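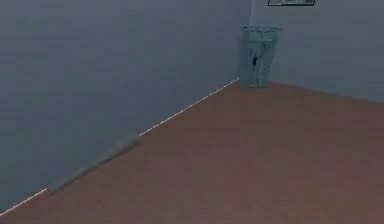 Do I have to set up the camera before I can use the planner?
The planner will start without it, but you won't be able to send any motion until a camera has been named and checked, so we suggest you do this part first and get it out of the way.

4. Setting Up the Camera and Planner in Brakwood

Welcome back! If you followed Section 3, you have Brakwood installed and a room loaded, and from here on things get a good deal more fun. Keep your project open and set the simulator to Paused while you work. Most of the settings below are only read at startup, and Gwendolyn Delacroix (who looks after our support desk) would like me to say that a forgotten restart is behind a great many of the letters she answers.

4.1 Naming the camera

1. Open the Sensors panel and choose Add Camera.
2. Type a name using small letters and no spaces. The planner looks the camera up by this name, and it is fussy about spelling.
3. Pick the link the camera is attached to. For a camera that travels with the robot, pick a link on the robot and leave World alone.
4. Set Max Age to 400 milliseconds. Any view older than that is thrown away before it reaches the planner.
5. Save, close the project, and open it again.

Note: If you have 2 cameras, finish all five steps for the first one before you start on the second. The panel only keeps one unsaved camera at a time, and it will drop the other without a word — we hope to fix this in the August release.

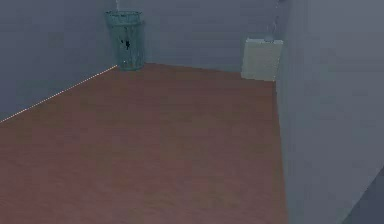
4.2 Building the floor map

With the camera named, you can let Brakwood work out where the robot is free to drive. The mapper sorts what it sees into floor, wall and object, and anything it can't place goes down as Unknown, which the planner treats as solid.

1. Open Map and press Clear.
2. Set the simulator to Run, then press Sweep. The base turns slowly through one full circle, so go ahead and stretch your legs.
3. When the status line reads Done, press Fit Floor.
4. Look over the colored overlay. If a stretch of open floor is marked Unknown, drive a little closer with the arrow keys and sweep again.
5. Press Save Map.

Caution: Don't edit the room between Sweep and Save Map. The saved map will hold the old positions, and the planner will trust them completely. 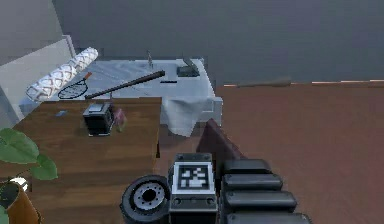
4.3 Planning a first reach

Start with a short reach over a surface, with the arm only and the base locked.

1. In the Planner panel, turn on Lock Base.
2. Set Samples to 2000. A larger number gives smoother paths and a longer wait.
3. Drag the goal marker to a spot above the surface, well clear of anything standing on it.
4. Press Plan and watch the preview all the way through.
5. Press Execute.

If you see Error 17, the goal is inside something the map believes is solid. Raise the marker a little and plan again before you go changing any other setting.

Caution: Preview checks the arm against the saved map only. Before sending the same plan to real hardware, work through Section 6 with the stop button within reach.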